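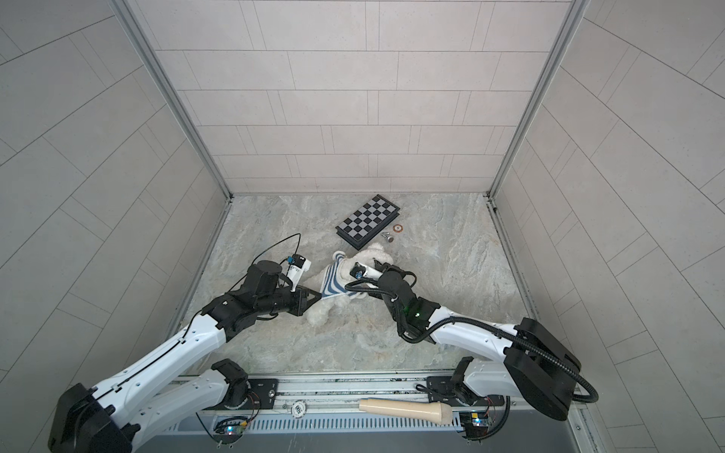

4. Sealing grout and edge trim

Print this page | E-mail this page
Search this manual Enter keyword Go

This section applies to wall tile laid in a staggered brick pattern with metal trim at the internal corners. For mosaic sheet, see Section 6.

4.1 Confirm that the grout has cured for the period printed on the bag. Do not seal grout that is still darker in patches.

4.2 Vacuum the joints, then wipe the tile face with a damp microfibre cloth. Do not use vinegar or any other acidic cleaner on marble or marble-look surfaces until the material has been identified.

4.3 Mask the corner trim on both sides with 40 mm low-tack tape. Press the tape down with a plastic scraper.

CAUTION: Solvent sealers can cloud anodised aluminium. Test on an offcut first.

4.4 Shake the Muvby 2242 bottle and fit the roller tip. Work from the top course down, horizontal joints first.

4.5 Wipe excess sealer from the tile face before it turns tacky. Allow 40 minutes between coats. Two coats are sufficient for light grey tile with a darker grout line.

4.6 Remove the tape while the second coat is still soft, pulling back at a low angle.

NOTE: Colour variation in the joints after the first coat is normal. If it remains after the second, record the batch number and contact Jagadeesh Nambiar at the Plalstead service counter (closed Thursday).

4.7 Keep the area dry overnight. Store unused sealer upright, below 40 °C.

Print | E-mail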